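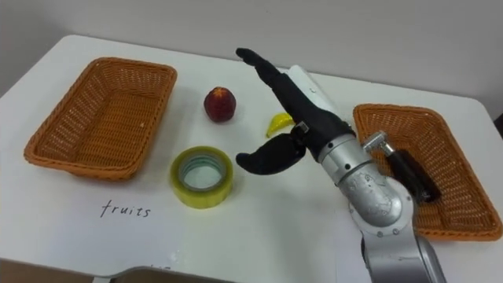

Slide 4 - The fruit sorting task

Pause here, let them look. Start with the word on the table. We wrote "fruits" straight onto the surface in front of the left basket, and I still read it out under my breath when I'm driving the arm. The peach (I call it a peach, Anežka Paulík says apple, take a vote if the room is awake) and the banana go left. The tape goes right. Easy for us! A small child would be finished before I'd got my headset on.

Point at the hand. Fingers straight, thumb swung well out, palm down. That's the shape I like before going in for anything round, and it took me ages to learn to open up early. My first go at Mircombe, I kept closing the thumb on the way down and shoving the fruit across the table.

Mention the handle on the arm, people always ask. Then move on, or we'll be there all afternoon.

Slide 5 - By hand or by remote

Two ways to show the robot what you want. You can take hold of the arm and push it through the job, or sit back and drive it from the Lillis station. Pushing feels lovely for the big swing over to the basket. For fingers it's hopeless - I haven't got enough hands. So we do nearly all of the sorting by remote now.

Ask: who here has driven one? (At Tutholm it was 9 people, so be ready to skip the basics.)

Slide 6 - How many goes?

We recorded 3,251 demonstrations and threw out 52. Say the second number slowly. Most of those were me, dropping the tape.

Don't bin the wobbly ones. If I miss the banana, back off and try again, that's worth keeping, and the Vaněk set has plenty of those. The ones we cut had a frozen link or a wrong basket.

Swap drivers often too. Anežka comes in low from the side, I come in from above, and we want both in there.

Play the clip, 2 minutes. Drink some water. Questions after slide 7.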